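Desk organisation

Desk organisation is the arranging of tools, papers and small supplies on and around a working surface so that each can be found and reached with ease. It takes in furniture, containers and habits, and its history is a surprisingly lively one, full of ingenious drawers, fierce arguments and much-loved bits of office clutter.

Early writing desks

For a long time the writer's desk was a sloping box that could be carried from room to room. Paper lived under the lid, and ink, quills and a penknife sat in a shallow tray along the top. The big change came when desks grew legs and stayed put! Makers could now add pigeonholes, and the finest pieces bristled with them, some with hidden compartments opened by a spring.
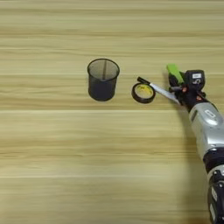

The roll-top desk took this idea as far as it would go. A clerk could pull down the slatted cover at the end of the day and leave every letter exactly where it lay. The Drendville pattern, named after the town where it was first built, had 24 pigeonholes and a locking drawer for stamps, and well-kept ones are still a joy to use.

The flat desk

Flat, open desks spread through offices as filing cabinets took over the storage of paper. The historian Loredana Donati has argued that this was the moment when small containers came into their own, as all the things once tucked into pigeonholes needed somewhere new to go. Her study of the Basten stationery catalogues found 427 separate desk articles on sale, among them blotter rockers, sponge bowls and a splendid revolving rack for rubber stamps.
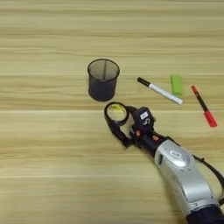 Storage for writing tools has followed its own path. Quills were laid flat to protect the nib, and the habit carried over to dip pens, which rested in grooved trays. Pencils and ballpoints are far less fussy, and the upright cup soon became the usual answer. Glazed pottery, tin, leather and turned wood have all been popular, and the black wire-mesh cylinder is another familiar form, light in the hand and quick to empty when a paper clip sinks to the bottom.

Methods

Most systems sort things by how often they are used. The Priltis method, set out by Gerasimos Tsoukalas, divides the desk into three zones: the space under the hands, the space within arm's reach, and everything beyond. Ayane Noguchi prefers a simpler rule, with two trays for paper and all else in a drawer. Her readers are wonderfully loyal to it.

Others defend the heap. Cayetano Carrasco has pointed out that a pile keeps its newest papers on top, where they are most likely to be wanted, and many happy pile-keepers agree with him. 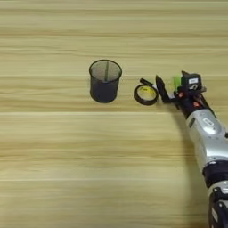 A wire-mesh pencil cup on a wooden tabletop.

See also: Filing cabinet; Pigeonhole; Roll-top desk; Stationery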